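Help Wanted: Second Pair of Hands for a Kitchen Robot Arm (Part Time, Snacks Included)

Posted Aug 9, 2026

Prellero is a home build. It is a robot arm that is supposed to tidy up after breakfast, and it lives in my kitchen, where it takes up more counter than I was promised by the person who designed it. I am the person who designed it. I have been at this on nights and weekends for longer than I care to put in a job ad, and I have reached the point where one more adult would help a great deal.

The job is part time, paid, and mostly done standing up. You would be working next to the toaster. If you've answered ads like this before and found yourself in a garage with a space heater and a man explaining his vision, please know that there is no garage, and that I will keep the vision under 30 minutes. 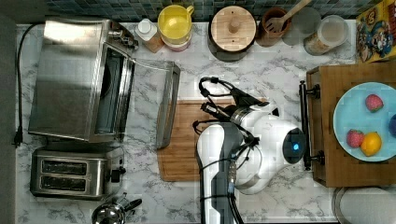

THE WORK

The current task list is modest. Prellero should pick up a piece of fruit, move it from the plate to the cutting board, and put it back when told. Later it should do the same with a mug. Much later it should do something a houseguest would be impressed by. We are on fruit.

Your part would go something like this:

Set up the counter before a run, using a printed sheet that says what goes where. The sheet is on version 3 and still has a typo in it that I have grown fond of.

Drive the arm by hand through a task, slowly, with the control box. I'll teach you. It feels like using chopsticks in a mirror for the first hour, and then it mostly doesn't.

Write down what went wrong. I mean really write it down, in sentences. "Bad" is in the log 846 times already, all in my handwriting, and it has taught me very little.

Help me sort out the cables. They currently loop over the gripper and down the arm in a way I would call temporary if it hadn't been that way since last November.

Tighten things. Things come loose. Some of them are bolts.

You would also be asked for opinions on the fingers. The gripper has been through several sets, and each one was going to be the last. The trouble is always the final half inch. Coming down over the edge of a cutting board, the arm has to know whether it is above wood or above counter, and the difference in height is small enough that I can't see it from where I stand but large enough to stop a fingertip dead. The camera down at the gripper was meant to settle this. It has given me a very good view of the problem.
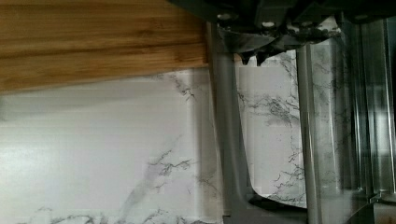 So if you have ever taught a machine to find an edge, or taught yourself to parallel park late in life, I'd like to hear how you went about it. My own approach has been to raise everything a little and hope. Taron, the control program, treats hope as zero.

WHO SHOULD APPLY

You don't need an engineering degree. You do need patience, steady hands, and the ability to watch a strawberry being approached for a very long time without stepping in. People who have done well at this sort of thing in our shared workshop include a piano tuner, a dental hygienist and a retired bus driver. The one who did badly had a robotics degree and kept sighing.

Some Python would be handy. If you have none, you'll be given the wrench and the log, and your standing in the household will be the same.

You must be 18 or older, fine with stairs (third floor, and the elevator has opinions), and able to work around food. If you have a serious fruit allergy, this is sadly the wrong robot.

Please don't apply if you would like to add a voice to it. I've been asked. It's a quiet kitchen and I want to keep it that way.

HOURS AND PAY

Two evenings a week, three hours each, to be settled between us. The pay is $300 a week, in money, by check or transfer. I mention this because the last listing I saw on the Punditz board offered "exposure," and I wasn't sure to whom.

The job runs through November, when I'm due to show the arm at the Xue open house. If it goes well there, we can talk about carrying on. If it goes badly, we can talk about that too, but over dinner, and I'll pay.

Coffee is provided. You may also eat whatever fruit has been retired from service, though I'd wash it first -- the fingertips have been everywhere.

SAFETY, BRIEFLY

The arm is small but it isn't soft. There is a stop button, and whoever is not driving keeps a hand near it. Long hair tied back, no dangling sleeves. The toaster and the oven stay unplugged during runs, and so does the coffee, emotionally speaking.

HOW TO APPLY

Reply through this listing with a few lines on the following:

What you've built, fixed or kept running, and how long it lasted.

A time you did the same small thing over and over and what you noticed by the end.

Which evenings you can do.

No cover letter, please, and no need to call me sir or madam. I'll answer everyone, usually within a couple of days. If we both like the sound of it, you'll come by for a paid trial evening. You'll drive the arm, I'll hold the button, and we'll see if we can stand each other in a kitchen.

Parking is easiest on the side street behind the building. Ring the bottom bell, the top one rings downstairs.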